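3.2 Work surfaces and their coverings

Of everything we looked at in the Mengal workshop, the table coverings turned out to be the part we enjoyed most. A covering is cheap, it gets changed without much thought, and it keeps a wonderful record of how a bench is used! We logged 455 bench sessions over the study, and in each one we noted what was on the table, how it was held down, and what had piled up near it by the end.

Green cloth was the favorite by a wide margin. Workers liked that small parts stood out against it, and that it could be folded up and put away at night. Fold lines stayed in the cloth for days afterward (Pascual, who kept the bench log, could often tell a newly laid mat from an old one by these alone). Metal clips at the table edge were the usual way to keep it in place.

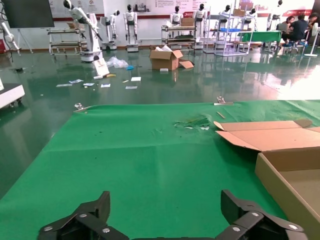 Figure 4. A green cloth mat clipped along the far edge of a work table, with a scuffed or peeled patch, a thin wooden stick beside it, and an open cardboard box at the right.

Wear was far from even. We had expected it near the front edge, where forearms rest, yet many of the mats were damaged well toward the back, and we found this pattern exciting enough to go through the log a second time. Of the 3387 surface notes, 3262 were clear enough to place on a grid, and these are the ones used in Section 4.

Open boxes were the other constant. People kept one on the table within reach and often a second on the floor, flaps out, and loose packaging tended to gather close to the floor box. We coded plastic bags, cards and small scraps together as "drift," a word borrowed from the workers themselves, and we return to it when we compare Mengal with the Grondis site.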